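Forums > Small Shops > Fitting Out > Walls and Floors

Print this thread | E-mail this thread

Terrazzo print wallpaper in a candy shop: will I hate it in two years?

dustpanalley
Posted Thursday, May 5, 2022
We take over the unit in Clarach this summer and want to open in August. Packaged candy, some gift stuff, a small counter. The rep is pushing hard for terrazzo print on three walls and marble-look vinyl on the floor. The paper is called Cilusano and the floor is Bunano, both through Ingvarsson. $454 for the paper, $1682 for the floor, and I put both down myself. The floor area is 309 square feet.
The rep says it is "wipeable, timeless, and sells product." I believe the first one, maybe. Has anyone here lived with this look for more than a season?

gritandgrout
Timeless is what they say about whatever they have a warehouse full of. Gray chevron was timeless. Before that it was fake brick. I fit this stuff for a living, and the calls I get to strip paper are nearly all for patterns that were everywhere five years earlier.
Also, "wipeable" on the label usually means a damp cloth. Ask what happens if somebody goes at it with spray cleaner every night, and get the answer in writing.

secondshelfdown
I'll disagree with that. Terrazzo has been on floors for ages and people still like it. We've had a terrazzo print behind our register for three years and I get more nice comments on it than on anything I sell. White background, so the room stays bright, and scuffs get lost in the chips.

gritandgrout
Terrazzo has been on FLOORS for ages. Printed on paper and stuck on a wall is a different product. And nice comments don't pay for it. Did sales go up?

secondshelfdown
No idea, I didn't run a lab test. Neither did you.

dustpanalley
Let's keep it friendly please. What bothers me is having both together. The print is white with black, mustard, pale pink and a light blue-gray in it, with little black dots all through. The floor is gray and white with veins and some brownish streaks. Either one is fine alone. With candy bags on top of that I think the customer won't know where to look. Most of what we sell is already shouting. 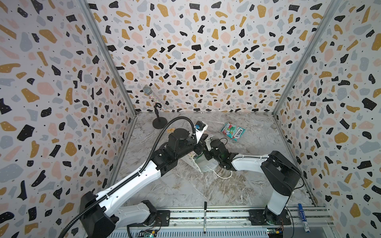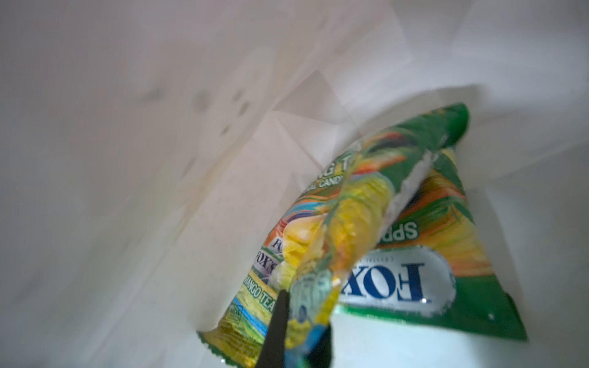
Photos: dustpanalley

The candy bag has green, yellow, orange, red and teal on it before you even get to the logo, and that's one bag. Now put a whole rack of that against the chips. The rep's answer was that "busy loves busy." I don't trust an answer that rhymes with nothing and still sounds like a jingle.

mothballsandmints
I'd spend the money on lights. I had a candy and card shop for eleven years with plain off-white walls and people came in for the candy. The one time I put up a pattern (big lemons, don't ask) I couldn't find my own price tags.
The white paper bags are a good idea though. White bag, loud candy, and the customer can look in the top. Are you ordering those printed?

dustpanalley
Plain. Box of 200 to start. Printed ones had a minimum order that made me laugh out loud at the desk.

mothballsandmints
Good. Buy a rubber stamp if you want your name on them. Try it on one bag first because some white paper has a finish on it and the ink just sits there and gets on your sleeve.

tapemeasuretwice
Has anybody asked about the walls themselves? Dark old paint under a white-ground paper can show through, and no one selling the paper will mention it. Get a sample, tape it up, look at it at night with the shop lights on. Then look at it in the morning.
Corners too. With a scattered pattern like that you can get away with a lousy match, which is a real point in its favor and the only one I'd give it.

gritandgrout
Agree on the corners. Random chips forgive a lot. Stripes will make you cry.
Still wouldn't do three walls. One wall, behind the counter, where you don't hang stock. If it goes out of style you're stripping one wall.

secondshelfdown
One wall is what we did, for the record. So I guess we agree and you were just being difficult.

gritandgrout
I'm always difficult. Did yours come up at the seams?

secondshelfdown
One seam, near the door. I glued it back.

gritandgrout
Thank you.

tapemeasuretwice
On the floor, the price per square foot isn't crazy if it includes underlay. Does it? And how thick is the wear layer? A marble print looks great until the sand comes in on people's shoes. Put a proper mat down, a long one.

dustpanalley
Underlay "can be discussed," so no. Wear layer I've asked twice and got a brochure both times. I'm asking for a sample of each and leaning toward the one wall and a plain floor. Rep says the price is only good until the end of the month.

gritandgrout
It will be good next month too.

mothballsandmints
They told me that about the lemons.

Contact us | Copyright 2022, all posts belong to their authors | Back to top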